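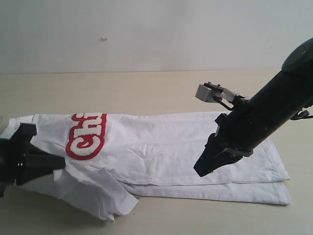
White T-shirt with raised lettering, folded lengthwise.

Folding white T-shirts with chenille lettering for storage

Dornmont Clothing Store, posted Wed 15 July

Our organisation holds 400 white cotton T-shirts for issue to members. Each carries red-edged lettering with a raised, fluffy white fill. At present the shirts are folded lengthwise and then stacked, and the fold sometimes falls across the lettering. Shirts put away in April now show a crease through the letters, and the pile is flattened on either side of it.

We should be grateful for advice on two matters. Is there a recognised fold that keeps the lettering flat? And should loose threads be dealt with before folding or left until the shirt is issued? Our shelves are deep enough for a square fold but would not take the shirts laid out at full length. 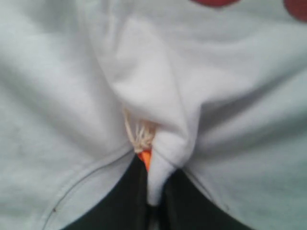 Gathered white cloth, with a small tuft of loose threads beside the fold.

3 replies

Lendden Linen Room

Lay the shirt face down and smooth it outwards from the middle. Bring each side in only as far as the edge of the lettering, with the sleeves turned back on themselves, and then fold the hem up towards the collar. The letters finish on the outside, uncreased. If they are too wide for this, place a roll of acid-free tissue inside the fold so that the bend is a gentle one.

Sleeves left bunched underneath will mark the layers above them, so they should be straightened before the second fold. Line up the hem edges at the same time.

Loose threads should be examined before folding. Trim an ordinary sewing end close to the cloth with small scissors. Do not pull it. A thread which comes from the lettering itself should be taken through to the back with a needle and secured there.

For the existing creases, steam from the reverse side and lift the pile with a soft brush once the fabric has cooled. An iron should not be placed directly on the letters.

Nonness Stores

We roll ours. No complaints received.

Van Loon Wardrobe Department

We agree with Lendden on the fold, although we use plain white cotton in place of tissue as it lasts longer. Stacks are limited to 9 shirts – the lowest ones suffer in anything higher.

The folding surface also deserves attention. A smooth, pale table is suitable, but crumbs and dark specks should be wiped away before white garments are laid on it.
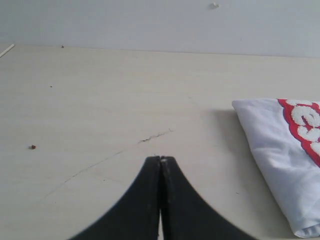 Preparing the table

Wipe the surface with a barely damp cloth, working from the far edge towards you, and dry it fully. Move pens, rods and similar articles well clear of the folding area. We repeat the wipe after each stack and keep a clean sheet nearby to cover finished work until it is shelved.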